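Rellska Match Lines - data card

Version of November 1, 2023
Maintained by Omolara Etim and Luzius Koller

Contents

The set holds opening and closing point spreads for 4000 amateur basketball games, together with the final score of each. Games come from the Dimside winter league and the Bunting cup. There are 68 teams, and every team has played at least eight games.

Files

games.csv - one row per game
teams.csv - team codes and home halls
lines.csv - opening and closing spread, home side first

Fields

A negative spread means the home side is favoured. Totals are given to the nearest half point. Overtime points count towards the final score but are left out of the quarter columns, so the quarters will not always add up.

Known faults

119 games have no closing line. These are left blank and should not be read as zero. Two halls changed name between seasons; both names map to the same code in teams.csv. Neutral venues are marked N, except in the first Bunting cup season, where the field was not kept.

Checks

Hadiza Akande compared scores with the league's printed sheets. Where the two differed, the printed sheet was used.

Use

Free for study and teaching. Please cite the version date. Corrections go to Salamatu Okonkwo at Akunness, with the game code in the subject line.

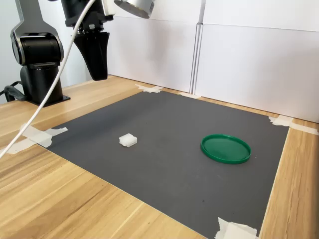 Corrections are merged once a month, and the old rows are kept in a separate file, changes.csv.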